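Open day at the Kirngate workshop

The robotics group at Saller opened its Kirngate rooms to the public for an afternoon in March.

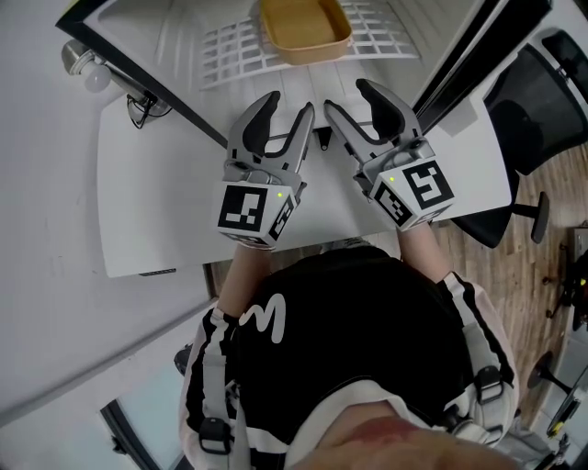

Do you need to know how to program to teach a robot a household job?

Most of the people doing the teaching here have never written a line of code. They pick up a pair of hand-held grippers, do the job the way they would at home, and the recordings are used for training later.

The group's lead met us at the door at 11 and talked while visitors waited their turn. She has run the Flonside project for 4 years and has given the tour often enough to know which questions are coming.

"People ask where the robot is," she said. "I tell them it's the next room over, and that it learns from what we do in this one."

The grippers have two padded fingers each and a printed marker on the sides of the base, which the software uses to work out where each hand is. Demonstrators wear a harness over their shoulders. She said the straps take a minute to adjust and that taller visitors always need them let out.

The jobs are small ones. A demonstrator might pick up a clip, move a container or put something on a rack, then set it all back and start over. The group's best run so far is 308 recordings in a single week.

"It's dull by the second hour – I won't pretend otherwise," she said. "We swap people over so their wrists get a rest."

We asked what visitors find hardest. "Judging the distance. You're used to your own fingertips, and these are longer. Kids get it faster than their parents do."

The youngest visitor to have a go was 13. The queue ran out into the hall until the doors closed at 4.

The Salazar building next door will host the next open day in June. Entry is free and there is parking at the rear.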